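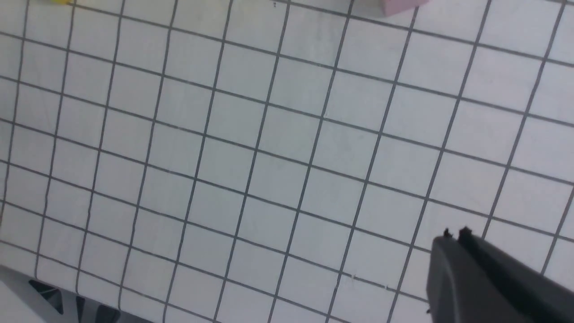

Nomvula says the date is in the family Bible, and a date in a Bible is good enough for her, so could I please stop writing to people about it.

I've seen the Bible. It says "Jodier, Workcombe, 1758" on the inside cover, in blue ballpoint. I pointed out the ballpoint and she said it was probably copied from an older page. Which older page? There isn't one. The whole Jodier business rests on three words in what looks to me like Uncle Ruan's handwriting, and Uncle Ruan once told me we were descended from an admiral.

Still, the Flatusar report came this morning, all $480 of it. Karabo paid half, I paid half, and I've been cross about my half since I opened the envelope. It's a handsome thing. Cream paper, a crest on the front (whose crest?), and a foldout chart that starts with me and climbs up to one Étienne Jodier, "farmer and probable cooper," of Workcombe. I like "probable." You can charge a lot for a word like that.

Read it through over coffee, then again with a pencil. Up to my great-grandmother it's fine, and it ought to be, considering I sent them all that myself. Then there's a marriage with no parish given, then a daughter who is somehow born after her mother's burial. I checked it on my fingers.
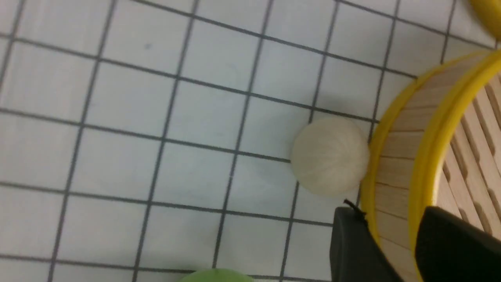
After the dead mother it gets thinner still. Two men named Étienne turn up in the same county and the report picks one. It doesn't say how. The other Étienne had no land and was in trouble over a stolen saddle, and I suspect that's what decided it. People who pay for a chart want the farmer. I'd have taken the saddle thief gladly if they could show me he was ours.

Wrote to Aurélien Arnaud at the Workcombe records room in the afternoon. He's the only person in this whole affair who has ever answered "I don't know" to a question, so I trust him more than the rest put together. Asked him whether the baptism book for those years survives at all. My recollection from his last note is that the early volumes were damaged and a later clerk filled the gaps from memory. If that's so, Flatusar are quoting a man who was guessing.

Karabo called at five, very pleased. He has already ordered the crest on a mug.
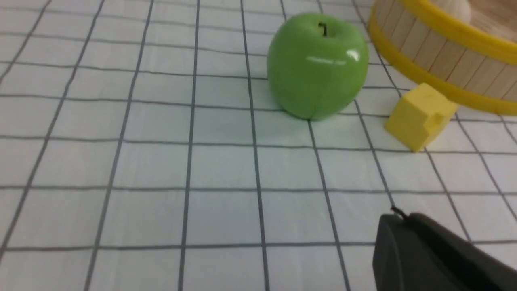

Palesa Chauke

Wrote my name inside the cover of this notebook and again up there to try the new pen. It skips on the P. Heo ink, supposed to last a hundred years, and I'd like to know who waited around to check.

It did set me thinking, though. If someone finds this notebook later on they'll take my word for everything, the way Nomvula takes the ballpoint. So for the record: the Jodier connection is unproven as of this September. I'd be happy to be wrong. I would even quite like a cooper. But I want to see the page, with a date on it, in ink somebody could have owned at the time.

Told Nomvula about the mother buried before the birth. She said records were different then.
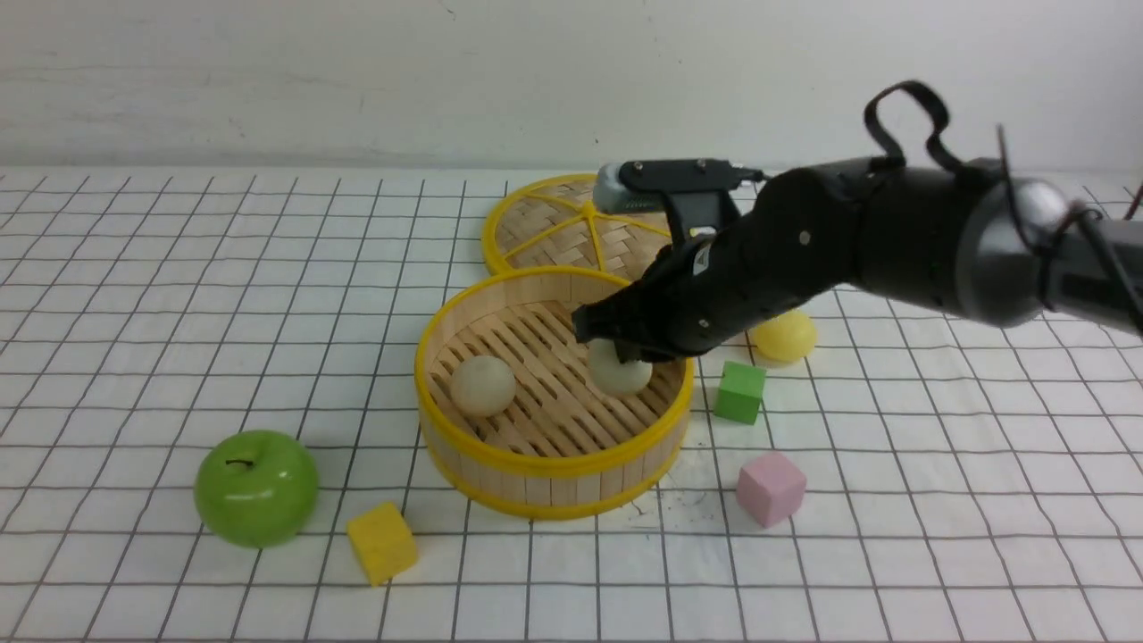 Bamboo steamer, yellow rim.

Eleven at night and no reply from Aurélien, though I hardly expected one the same day. Report is back in its envelope. Must ask Flatusar what their refund terms are before Karabo orders a second mug.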